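Bajpai Textile Care – Household Laundry Study
Call for Participants

Bajpai Textile Care is recruiting 40 households for a home-use study of fabric wear and color retention in everyday cotton clothing. The study is run from the Kurside office and begins in December. It lasts 30 weeks.

Purpose

The study measures how cotton knits change under normal home laundering. Laboratory wash tests use fixed loads, fixed water hardness and a single detergent. Home laundering varies on all of these, and published wear estimates for T-shirts differ widely as a result. We will compare garments returned by participants with a control set washed at Kurside under standard conditions.

Who can take part

Applicants must be 18 or older and live within the Willey or Flometti delivery areas. The household must have its own washing machine. Shared laundry rooms and laundromats are not eligible for this study, as the machine settings cannot be logged reliably. Both top-loading and front-loading machines are accepted. Households that line-dry, tumble-dry or do both may apply.

Applicants with a known skin reaction to reactive dyes should not apply. Employees of detergent or appliance manufacturers are also excluded.

What participants do

Each household receives a set of new cotton T-shirts in the correct sizes, a paper wash log and a tape measure. The shirts are to be worn and washed as part of the regular laundry. Use your usual detergent and do not change brands during the study if you can avoid it. If a change is necessary, record the date and the new product in the log.

Once a month, after drying, each shirt is laid flat and measured at the chest, body length and sleeve. A bed or a large table is suitable. Smooth the fabric by hand without stretching it, and open out the collar and sleeves before measuring.
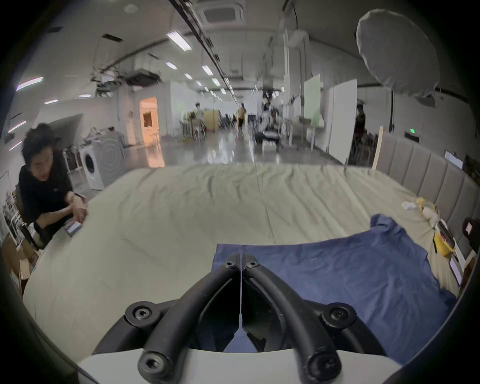 Time and payment

The monthly measurements and log entries take less than an hour for a typical household. Payment is $199 on completion, sent after the final garment return is checked in. Households that withdraw before the end are paid in proportion to the months completed, provided that the garments and log are returned. Return postage is prepaid.

Data handling

We collect the wash log, the garment measurements, the machine model and the postal code. Names and addresses are stored separately from study data and deleted when payment has cleared. Reports list households by number only.

How to apply

Request the application form by mail or in person from Room 119, Bajpai Textile Care, Kurside. State the number of people in the household, the make and age of the washing machine, and the usual drying method. Selection is by machine type and household size, so that the final group covers a reasonable range. Applicants who are not selected may be placed on a reserve list – please indicate on the form if you do not want this.

Questions about eligibility go to Minttu Hyvönen, study coordinator. Questions about measurement procedure or garment returns go to Macario Xolalpa, textile testing.

Contact | © Bajpai Textile Care | Back to top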